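How to clean and store smoky plastic tubs

Posted 2019-12-27

Tinted plastic containers hide a fair amount. Crumbs, dried sauce and a thin film of grease don't show up on a grey or green wall the way they do on a clear one, so a tub can go back in the cupboard looking clean when it isn't. The method below suits any large kitchen container made of see-through coloured plastic: fridge tubs, pantry bins, drawer liners, drainer trays. It takes 30 minutes of work for a normal cupboardful, plus drying time.

What you need

A washing-up bowl or sink big enough to sit the largest tub in
Washing-up liquid
Bicarbonate of soda
White vinegar
A soft sponge with no scouring side
An old toothbrush
Two clean tea towels
A few sheets of kitchen roll

Leave out wire wool, cream cleaners and anything gritty. They scratch, and scratches on glossy plastic hold dirt for good.

Step 1. Empty and sort

Take everything out of the tubs and put it somewhere you can leave it for an hour. Match each tub with its lid or insert, if it has one. Put cracked ones to one side. A hairline crack across the base will open up in warm water, and food gets into it, so a cracked tub should be kept for dry things such as clothes pegs or put in the recycling if your council takes that type of plastic.

Look on the base for the recycling mark and any washing symbol. If there is no dishwasher symbol, wash by hand.

Step 2. Shake out and wipe dry

Tip loose crumbs into the bin before any water goes near them. Flour and sugar turn to paste when wet and settle in the corners. Wipe the inside with a dry sheet of kitchen roll first. If the tub held something oily, wipe twice.

Step 3. Wash in warm water

Use warm water, not boiling. Thick plastic will cope with hotter water than thin plastic, but the inserts and clip-on parts are often thinner than the tub they sit in and can warp. Add a squirt of washing-up liquid and go round the inside walls with the sponge, then the floor, then the outside. Do the rim last.

On rounded corners the sponge will do the job. On the seams where two walls meet, use the toothbrush, running it up and down the line and not across it.

Step 4. Deal with smells

Onion and curry smells stay in plastic after an ordinary wash. Measure 500 ml of warm water, stir in two tablespoons of bicarbonate of soda and pour it in. Swill it up the sides and leave it for an hour, or overnight for a bad case. Tip out and rinse.

If the smell is still there, stand the tub outside in daylight for an afternoon. In January that can mean a day or two on a windowsill instead, and it works nearly as well.

Step 5. Deal with limescale and cloudiness

Cloudiness has two causes. One is limescale, which will come off. The other is wear, which won't. To find out which you have, rub a little neat vinegar on a small patch, wait five minutes and rinse. If the patch is clearer once it's dry, carry on with the rest. For a large tub, 600 ml of water to a cupful of vinegar is enough to wet the whole inside. Don't mix this with the bicarbonate from step 4. They cancel each other out and you'll have wasted both.

Never use vinegar and bleach together.

Tomato stains are a separate job. Spread a thick paste of bicarbonate and water over the stain, leave it for 20 minutes and wipe off with the sponge. On a smoky tub a faint stain won't be seen, and you may decide to leave it.

Step 6. Rinse and dry

Rinse in clean water until there are no suds. Shake off the worst of the water, then stand the tub upside down on a folded tea towel with one edge propped up on a wooden spoon so that air can get in. After half an hour, turn it over and dry the corners with the second towel.

Check the inside by setting the tub on a white surface and looking straight down into it. A white worktop or table is best, and a sheet of white paper will do. Marks on the floor of the tub are much easier to pick out against white. Tilt it as you look. Shadows and reflections move when you tilt the tub, while dirt stays where it is.

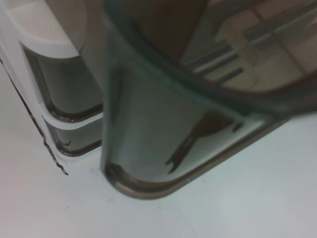

Can I stack tinted tubs as soon as they've been washed?

Leave them overnight first. Tubs that are stacked damp stick together and go musty where they touch, and the base of the top one leaves a ring in the one underneath. If you have to stack them the same day, put a sheet of kitchen roll between each pair and take it out the next morning.

Step 7. Put them away

Store the biggest at the bottom and keep lids separately, upright in a rack or in a spare narrow tub. Lids left on empty containers trap stale air. If two tubs have jammed together, stand the lower one in warm water and pour cold water into the upper one. Wait a minute, then twist gently. Don't lever them with a knife.

Keep them away from the oven and off the top of the fridge, where warmth collects and the walls slowly bow outwards. A bowed tub won't take its lid.

Notes on sizes and makes

We have used this on the Hodis pantry bins and on the older Rolton drainer sets. Rolton trays lift out and should be washed separately, as water sits underneath them. The 1,000 ml Custuren boxes have a groove under the lip that wants the toothbrush every time. Echeverri lids have a soft seal, so pull it out, wash it flat and let it dry fully before pressing it back in, starting with the corners.

Wash tubs in daily use once a week. Pantry bins holding only packets can go two or three months with nothing more than a wipe.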